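Keeper's Diary
Norum Map Library

Vadcombe, July

The reading room closed to the public at the usual hour yesterday and will not reopen until the transfer of the Pillai sheets to Cadgate is complete. Readers with orders outstanding were notified by letter in the spring. Two have written back to object. Both have been offered a place at the Cadgate tables in the first week of opening there, and one has accepted.

For the record of this office, the Pillai sheets comprise 267 manuscript surveys of drains, sluices, embankments and field boundaries on the low ground between Vadcombe and the estuary. They were drawn for the drainage authority over a long period by several hands, and they came to this library when the authority's offices were given up. They have been in the basement plan chests ever since. The chests are sound, but the basement is not. Humidity readings taken on the north wall this spring were above the permitted level on more mornings than they were below it, and the dehumidifier was already running at its limit.

Work today began at 8 a.m. with the lower chests. The sheets at the bottom of each drawer had been laid face to face by some earlier keeper, presumably to save space, and in a few instances the iron gall ink had offset onto the neighboring sheet. The ghost image of one sluice now lies across the fields of another parish. The condition form has no heading for this. It was entered under "Other," with a note, and the form will be revised before it is printed again.

The question of interleaving took up most of the morning. The written procedure calls for buffered tissue between all sheets. The conservation adviser prefers unbuffered tissue for the colored sheets, on account of the blue used for open water, which is thought to be sensitive to alkaline material. The procedure has been amended accordingly, and the amended version is to be kept with the packing lists, with the older version struck through and dated. Staff are asked not to work from memory on this point. The two tissues look very much alike once they are out of the wrapper, and the wrappers were already on the floor by noon.

Lunch was taken late. The kitchen at Vadcombe will be missed by everyone who has had to use the one at Cadgate, where the kettle and the photocopier cannot be run together.
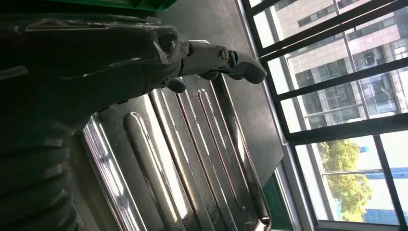

The stainless-steel tray.

In the afternoon the oversize sheets were taken up. These are the long surveys, made by joining smaller papers end to end so that a whole watercourse could be drawn without a break, and they have always been stored rolled. It has been the intention of successive keepers to flatten them. The intention appears in this diary repeatedly, in several different handwritings, and it is now entered again. They will travel rolled, on wide tubes, and the flattening will be considered when the new tables are installed.

The longest of them follows the Norum Drain from its head to the tidal doors. It was unrolled on the reading room tables for the condition check, which gave the staff an opportunity to see it whole, something the basement has never permitted. The surveyor began in a small, upright hand and recorded every culvert. By the middle reaches the lettering is larger and the culverts are fewer. Toward the doors he appears to have recovered his patience, or to have been spoken to, and the final stretch is very fine, with the mud banks stippled and each post of the landing stage drawn separately. There is a note in the margin at this end concerning a dispute over eels. The note gives one side of the matter only. The correspondence series may contain the other, and a reference has been left for whoever catalogs it.

The survey has a practical interest as well. The present drainage engineers have asked more than once for a copy of the middle section, where a culvert is believed to pass beneath the road and cannot be found. Regrettably, it is in precisely this section that the surveyor had lost interest. There is a mark that may be a culvert and may be a blot. A letter to that effect has been drafted, and the engineers have been invited to inspect the original at Cadgate and form their own view.

A matter of policy arose over the pencil annotations. Many of the sheets carry later additions, made by authority staff who treated the maps as working documents, as they were entitled to do. There are telephone numbers, sums, the dimensions of a gate, and in one corner what seems to be a shopping list (lamp oil, string, mustard). A former keeper had begun erasing these and had completed a single drawer before stopping. It is the policy of this library that annotations are part of the document and are to be left alone. The policy is restated here at the request of staff, who would like to have it in writing before the summer placements arrive.

At the close of the day 232 sheets had been checked, interleaved and listed. The remainder are in the chest nearest the north wall and include those most affected by damp. They have been left for the morning, when the light is better and tempers are fresh. The basement was locked at 6 p.m. The hygrograph chart was changed, the old chart filed.
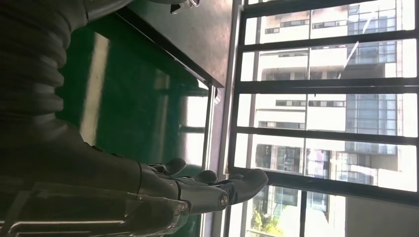

Cadgate, August

The transfer has been completed, and this entry is written from the new office, on a packing crate, the desk having been delivered to the wrong floor.

All 267 sheets have been received and reconciled against the Vadcombe list. A discrepancy of one sheet caused some anxiety on arrival. It was resolved on the second check, when two sheets were found to have been listed correctly and packed together in a single folder, the smaller lying exactly over the larger. The packing instruction will in future say "one sheet to a folder" in place of "sheets to folders," a form of words that the packers had followed perfectly well as written.

The store is dry. The first set of readings was steady through the day and varied very little overnight. The air handling is louder than the specification had led this office to expect, and readers seated at the end of the room nearest the plant will be aware of it. Felt has been ordered for the inner door. If felt is insufficient, the matter will be raised with the building's managers, who have so far answered letters promptly.

Drawers have been allotted by watercourse in place of the old numerical order. This was discussed at length before the move and will continue to be discussed after it. The case for the old order is that every citation in print depends on it. The case for the new one is that a reader following a drain downstream had previously to visit seven drawers in three chests, and that the sheets suffered for it each time. The old numbers remain on the folders and in the catalog, and a concordance has been typed. A copy hangs inside the door of the store. It was hung slightly crooked and has been left so until the plaster has finished drying.

The damp-affected sheets have traveled without further loss. They are lying under light weights between blotters, changed morning and evening, and the cockling at the edges has begun to ease. The worst of them, a plan of the old sea bank, has lost its title along with most of one margin, and it is doubtful whether anything can be done beyond keeping it flat. It has, however, been possible to read the scale bar for the first time. The unit is the perch, and the local perch at that, so the acreages published from this sheet are likely to be wrong. A note will be sent to the county history society in suitably moderate language.

The public notice has been put up. It gives the new hours, the procedure for ordering, the ban on pens, and the nearest bus stop. The wording on pens has been softened. The former notice, which dated from an incident, was felt to be unwelcoming to readers who had played no part in it.

The first order slip was received this afternoon, ahead of opening, from the reader who had accepted a place in July. It asks for the Norum Drain survey, complete. The tables here are shorter than those at Vadcombe and the survey will overhang at one end. A trestle has been requested. Pending its arrival, the reader will be asked to take the survey in two halves, head to mill in the morning and mill to tidal doors after lunch, with a member of staff present for the turning of the roll.

The basement at Vadcombe was visited once more to confirm that it had been cleared. A single brass drawer handle was found behind the place where the last chest had stood, and the outline of the chest remains on the wall. The handle fits none of the chests at Cadgate. It has been labeled and placed in the stationery cupboard. The keys to the basement were returned and a receipt obtained, now filed with the transfer papers.

For attention tomorrow: blotters, the trestle, a reply to the engineers, the desk.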